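# Doblar ropa también es programar

En el club Anar llevamos desde septiembre con un solo ejercicio: que dos brazos doblen una prenda sobre un sofá. Algunas familias me han preguntado por qué no vamos a competiciones, como hacen los de Korneck. Respondo por escrito porque en la reunión no hubo tiempo.

Un circuito de competición se prepara para que el robot acierte. Las piezas son rígidas, el tablero es liso y todo está donde dice el reglamento. Los alumnos aprenden a afinar tiempos. Con la tela no pueden hacerlo así. Cada vez que se agarra cae de otra manera, y el programa que sirvió una vez falla en la siguiente.
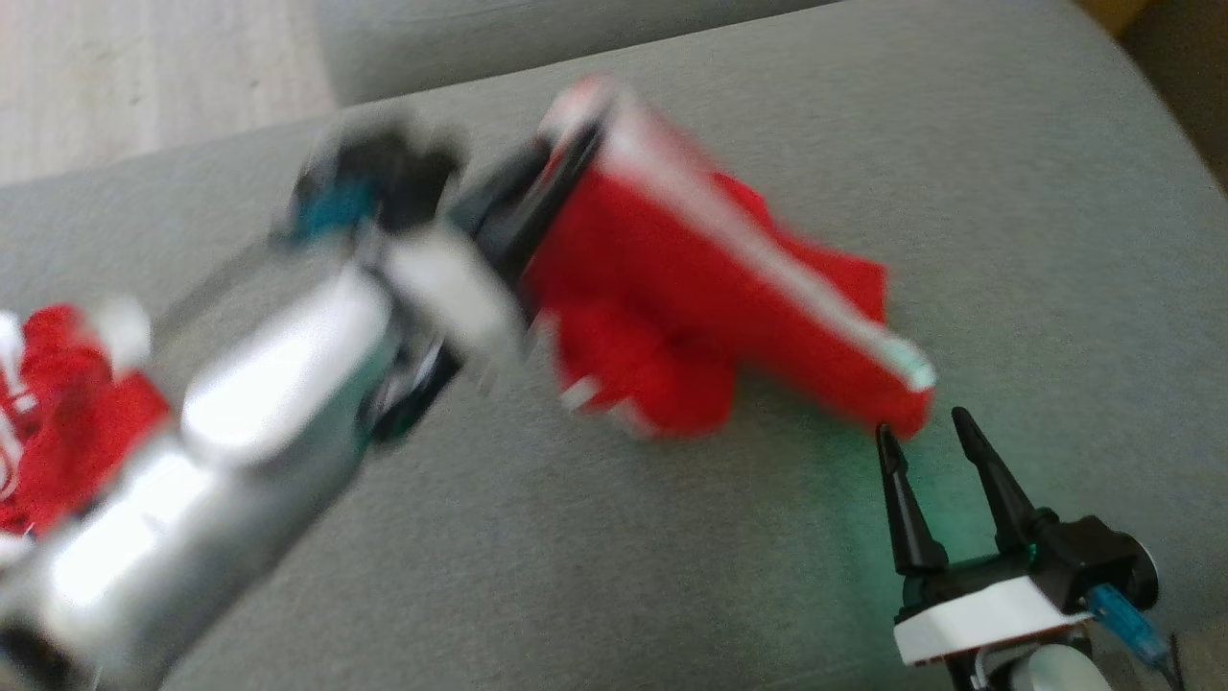
*Los dos brazos con una prenda roja y blanca, sobre la tapicería gris.*

El grupo ha hecho 811 intentos y los ha apuntado todos, también los malos. En los primeros 200 casi nadie miraba el cuaderno. Ahora lo consultan antes de tocar el código, y para mí ese cambio vale más que un trofeo.

Me dicen que es aburrido. A ratos lo es. Hay tardes enteras dedicadas a decidir por qué punto conviene pinzar un borde. También me dicen que doblar ropa es poca cosa para chavales de instituto. Creo que quien lo dice no ha intentado explicarle a una máquina dónde acaba una manga.

Tampoco me convence el argumento del dinero. La cuota es de 80 euros por curso y se va en repuestos. Inscribirse en la liga Drakonine cuesta bastante más, y el viaje va aparte. 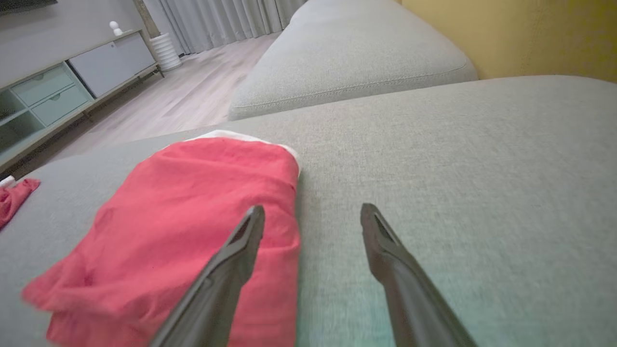 ## Lo que sí cambiaría

El taller Ackermann nos cede la sala 2 tardes por semana y se queda corto. Cuando el grupo entiende un fallo ya es hora de recoger. Preferiría menos alumnos por turno y sesiones más largas, aunque eso obligue a abrir lista de espera.

Y si alguien quiere competir, que compita. Pero que no sea a costa de este ejercicio, que todavía no hemos terminado.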